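Corn season in Gristdale starts at 5 a.m. with Heriberto Ventura swearing at a tarp. Wind got under it overnight. Half the bins are soaked, the other half fine, and the first truck is already idling by the road.

"Sweet corn's got a clock in it," he says, and throws me a pair of gloves. So much for the interview.

He grows 41 acres of the stuff, plus a strip of popcorn along the creek that his daughter talked him into. Sugar starts turning to starch the minute an ear comes off the stalk. Cold slows it down. Nothing stops it. Everything on this farm, the early start, the ice, the yelling, comes back to that.

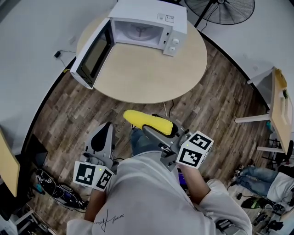

By nine we're at the Friday market. Folding tables, bad coffee, a line already. Hajar Belkadi runs the stall next door, grilled ears with cumin and lemon, and she buys from Heriberto before he's even unloaded. She wants them small. Tight husks, sticky silk, brown at the tip but not dry. She never peels one back to check and gets visibly annoyed at people who do.

"You open it, you buy it." There's a sign that says this too. Ignored all morning.

Her method, written on my arm because I'd lost the notebook: husk on, soak ten minutes, hot grill, turn it when you smell it. Then husk off and back on the fire for color. Butter last. Salt after the butter, or it just falls off.
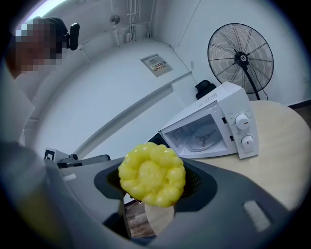 Adom Dramani disagrees with all of it. He boils. Three minutes, no salt in the water, lid off. He cooks at Agyeman, a lunch place two blocks over with six stools and no printed menu, and he goes through 126 ears on a good Saturday. The cobs go back in the pot for stock, which turns into a soup he wont give me the recipe for. I asked twice. Peanuts are involved, and something smoky.

The popcorn is a slower business. Those ears stay on the stalk until October, then hang in the barn till the kernels pop right. Heriberto tests a handful every week in a dented pan. Too wet, they go chewy. Too dry and you get a pan full of duds. Last year's batch took until almost Christmas and sold out in a weekend.

Back at the stall, noon. Eleven ears left, all of them runts. Hajar takes the lot at half price and teh two of them argue over the change.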